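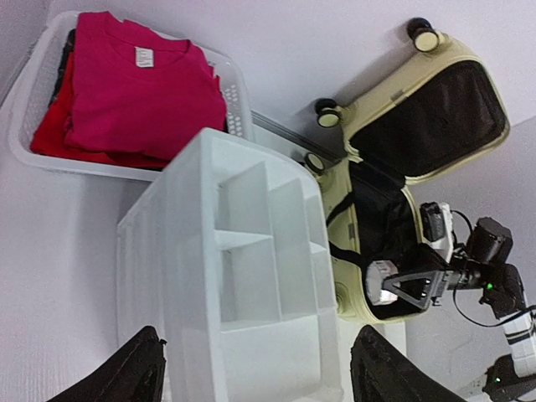 I work in the packing room at Ernateo, and since April the arms are part of my shift. We wash and pack clothes for people who travel for long periods, so the work is always the same: a basket comes, a suitcase is open, and everything must go in flat. Before, four of us did this by hand at one long table. Now two of us stay beside the arms and the other two were moved to the front desk. I want to ask people from other workplaces how it went for them. My own feeling is mixed. The folding I do not miss. But look at the pink T-shirt on top of the basket, with the neck side up and the care label showing under the collar. I was taught to put a shirt in the basket like this, so the next person can read the label without touching anything. I had this habit for years, and now the next "person" is an arm over the suitcase. I still do it. My supervisor says I can stop, and I find it strange to stop.
Posted by foldline_m, 23 February 2026

quiet_pallet wrote:
Thank you for the post. I am in a warehouse (books, not clothes) and we had the same kind of change. In the first weeks everybody watched the machine. After that, they gave us more to watch. Did your number of suitcases per shift go up? With us this was the real change, more than the arms.

foldline_m wrote:
Yes. It was 153 suitcases per week for the whole room, and now the plan is 226. We do not always reach it. The plan was made by Resanar, who installed the system, and I think they calculated it with easy shirts.

steamroom22 wrote:
I do not agree that this is a bad story. I folded hotel linen for 22 years and my wrists are finished. If an arm had taken half of it from me, I would be able to open a jar today. You say two people went to the front desk as if it was a punishment. Did you ask them?

foldline_m wrote:
I did ask. One is happy, because she can sit. The other one wants to come back. She says that at the desk she must smile all day and in the packing room she could think. So I cannot give you one answer. And I am sorry about your wrists.

quiet_pallet wrote:
What is an easy shirt?

foldline_m wrote:
One color, medium size, thick cotton. A difficult one has a big print or very soft fabric, and it hangs in a way that is hard to plan.

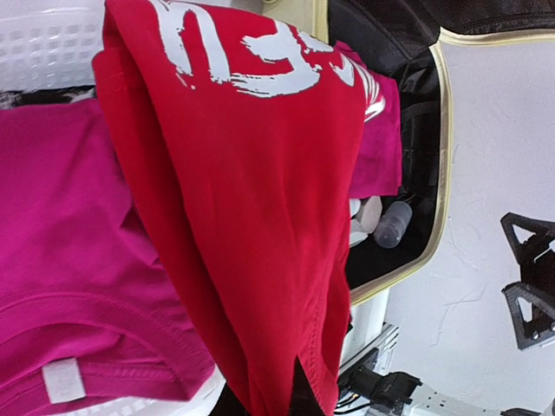 Page 2 of 2

foldline_m wrote:
To continue my answer. Take a red T-shirt with a large white print, when it is gripped near the lower end and hangs in a long column over a pink one. A person sees at once which part is the shoulder. I would use my second hand and turn it. The arm has its own order of doing things, and my job is to wait and not put my hand in. Waiting is the hardest part of the new job. I did not expect to be tired from it.

steamroom22 wrote:
Waiting with full pay. I would try to survive.

foldline_m wrote:
Full pay, yes, but the piece bonus is gone. We had it for every suitcase over the plan. Now they say that the speed does not depend on us.

preda_user wrote:
Our laundry has the Preda line and we lost the bonus too. We asked for a fixed supplement for the people who supervise the machine and we received it after two meetings. Bring a written list of what you do in one shift. Include the small things: turning pockets, taking out bottles, checking labels. Our manager did not know half of it.

foldline_m wrote:
This is very useful. I will start the list tomorrow.

Comments (3)

hemandhaw: At Disgate they rotate every two hours between the arms and the desk. It is less boring and there is no fight about who sits.

night_sorter: I also still turn the labels up. Please do not stop.

steamroom22: Rotation is a good idea. I take back the part about surviving.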